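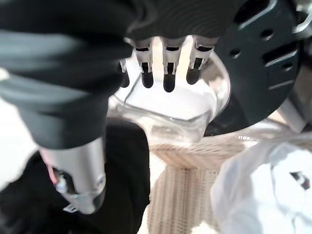
COMMUNIQUÉ DE PRESSE

Vistport, mai

Flilulo lance un coussin d'équilibre que l'on peut enfin prêter à sa belle-mère

Le fabricant de matériel de rééducation ouvre son catalogue aux particuliers, avec une notice de quatre pages et un prix affiché.

Flilulo, qui équipe depuis ses débuts les cabinets de kinésithérapie, les maisons de retraite et quelques clubs de handball persévérants, annonce la sortie de Lopes, une gamme de coussins d'équilibre gonflables destinée aux cabinets comme au salon. La gamme comprend trois modèles, deux textures et une pompe. La pompe est fournie. Nos clients nous ont écrit à ce sujet pendant des années, nous les avons lus.

Le coussin d'équilibre est un objet modeste. On monte dessus, on vacille, on se rattrape au buffet, on recommence. Les kinésithérapeutes s'en servent pour travailler la cheville après une entorse, la posture assise, le gainage et l'appui sur une jambe. Les patients s'en servent pendant la séance, puis rentrent chez eux avec une feuille d'exercices qu'ils accrochent au réfrigérateur et qu'ils contemplent ensuite en cherchant le beurre.

C'est à cette feuille que Lopes voudrait donner une chance.

Une gamme, trois gonflages, pas de jargon

Lopes Un est un disque large, à dôme bas, qui bouge peu. Il s'adresse aux personnes qui reprennent une activité, à celles qui n'en ont jamais eu et à celles qui affirment en avoir une. Il se pose au sol ou sur une chaise, pour l'assise dynamique.

Lopes Deux a le même diamètre et un dôme plus haut. L'appui sur un pied y devient un sujet de conversation. Une face est lisse, l'autre porte des picots souples que l'on apprécie pieds nus ou que l'on n'apprécie pas du tout, les avis recueillis étant très tranchés.

Lopes Trois, plus étroit, est réservé aux sportifs et aux patients en fin de rééducation. Nous avons longtemps hésité à le vendre aux particuliers. Il porte donc sur sa tranche une mention demandant de s'exercer à portée d'un appui fixe. Un chat n'est pas un appui fixe. La précision figure dans la notice à la demande du service client.

Les trois modèles partagent la même valve, ce qui permet de n'égarer qu'un seul type de pompe. Trois repères de gonflage, souple, moyen et ferme, sont expliqués par un schéma. Le réglage se fait assis sur le coussin ou en appuyant dessus avec la main, sans manomètre. L'enveloppe se nettoie à l'eau savonneuse. Elle ne passe pas au lave-vaisselle, et nous saluons le testeur à qui nous devons cette certitude.

Essayé par 203 personnes, dont certaines volontaires

Avant le lancement, la gamme a été confiée à 203 utilisateurs recrutés par l'intermédiaire de cabinets partenaires de la région de Vistport. Chacun a gardé son coussin chez lui et tenu un carnet. Il ne s'agissait pas d'une étude clinique et nous n'en tirons aucune promesse de santé. Nous voulions savoir si les gens s'en servaient, où ils le rangeaient et ce qui les agaçait.

Ils l'ont rangé sous le canapé, le plus souvent, et ne l'en ont plus sorti. Le prototype, gris et plat, s'y prêtait admirablement. La version commercialisée existe en orange, en vert et en bleu, et une boucle permet de la suspendre à une patère, bien en vue, là où elle peut faire des reproches.

Autre enseignement des carnets : le bruit. Le premier prototype émettait sous le talon un petit couinement que plusieurs testeurs ont décrit avec des mots que notre service juridique préfère ne pas reproduire. La formulation de l'enveloppe a été revue. Le couinement a disparu des deux premiers modèles. Sur Lopes Trois, il subsiste par temps sec et nous y travaillons.

« J'ai passé une bonne partie de ma carrière à demander à des gens de tenir sur un pied en se brossant les dents », explique Bindu D'Souza, kinésithérapeute et conseillère technique de Flilulo. « Ils me répondent tous oui. Avec les carnets, j'ai découvert ce que valait ce oui. Je ne leur en veux pas, je ne le fais pas non plus tous les soirs. Si le matériel est agréable et qu'il traîne au bon endroit, on gagne quelques minutes par-ci par-là, et en rééducation ces minutes finissent par se voir. »

Une notice que l'on peut lire debout

La notice précédente de Flilulo comptait 37 pages en petits caractères, dont une consacrée à l'histoire de l'entreprise. Celle de Lopes en compte quatre. Elle a été réécrite par Hazel Boateng, responsable de la documentation, qui a obtenu le droit de tout couper à l'exception des consignes de sécurité et du numéro de téléphone.

On y trouve 15 exercices classés du plus facile au plus ingrat, chacun accompagné d'un dessin, d'une durée et d'une version assise lorsque c'est possible. Les premiers se font chaussé, une main sur le dossier d'une chaise. Les derniers demandent de lancer une balle à quelqu'un. Les personnes vivant seules peuvent utiliser un mur, qui renvoie mieux que la plupart des conjoints.

« On m'a demandé d'ajouter un paragraphe sur la philosophie du mouvement », raconte Hazel Boateng. « J'ai dit que je le mettrais s'il restait de la place. J'ai agrandi les dessins. »

La notice existe aussi en gros caractères, sur simple demande. Elle rappelle que les personnes sujettes aux vertiges, récemment opérées ou ayant chuté dans l'année doivent demander l'avis d'un professionnel de santé avant d'utiliser un coussin d'équilibre, y compris le plus placide des trois.

Fabrication et distribution

Les coussins sont moulés par Fasbridge, partenaire industriel de Flilulo, dans un atelier situé à l'entrée de Vistport, juste après le rond-point que tout le monde prend dans le mauvais sens. Chaque pièce est gonflée, laissée au repos une nuit, puis contrôlée le matin. Celles qui ont perdu de l'air retournent à la matière première. Celles qui n'en ont pas perdu sont dégonflées pour le transport, étape que les équipes de nuit trouvent décourageante.

« Une valve, c'est peu de chose, mais c'est par là que tout part », résume Gopinath Pinto, directeur de production chez Fasbridge. « Nous avons changé la nôtre deux fois pendant la mise au point. La première fois parce qu'elle fuyait, la seconde parce qu'elle ne fuyait plus du tout et qu'il était impossible de dégonfler le coussin. »

La gamme Lopes est disponible dès ce mois de mai dans 387 points de vente, pharmacies, magasins de matériel médical et enseignes de sport, ainsi que par correspondance. Les cabinets déjà clients de Flilulo bénéficient de leurs conditions habituelles, housses de transport comprises. Les pièces détachées, valves, bouchons et boucles, sont vendues à l'unité. Le bouchon de valve étant l'objet que l'on perd le plus vite au monde, chaque coussin est livré avec deux bouchons de rechange, collés au fond de la boîte.

Le mot de la direction

« Nous avons vendu pendant des années du matériel très sérieux à des gens très sérieux, avec des photographies de personnes en bonne santé qui souriaient à un élastique », reconnaît Tarmo Org, directeur général de Flilulo. « Pour Lopes, nous avons demandé ce que faisaient les clients une fois la porte du cabinet fermée. La réponse n'était pas flatteuse pour nos anciens produits. Je monte moi-même sur le Lopes Deux chaque matin pendant que le café coule. J'ai renoncé à tenir la tasse en même temps. »

La gamme sera complétée à l'automne par une planche d'équilibre et par un jeu de rouleaux de massage en mousse, dont la fermeté fait encore l'objet de discussions internes, parfois vives, entre le bureau d'études et le reste du bâtiment.

À propos de Flilulo

Flilulo conçoit et distribue du matériel d'équilibre, de posture et de renforcement musculaire pour les professionnels de la rééducation et, désormais, pour leurs patients. Le siège et le service client se trouvent à Vistport. Le nom de l'entreprise n'a pas de signification particulière et se prononce comme on peut.

Contact presse

Muthu Pillai, relations presse, Flilulo, Vistport

Des coussins de prêt peuvent être envoyés aux rédactions sur demande. Merci de préciser le modèle et la couleur souhaités. Les demandes reçues avant midi partent le jour même. Les coussins prêtés doivent être retournés dégonflés, avec leur pompe.

Visuels, notice complète et fiche technique des trois modèles disponibles auprès du service de presse.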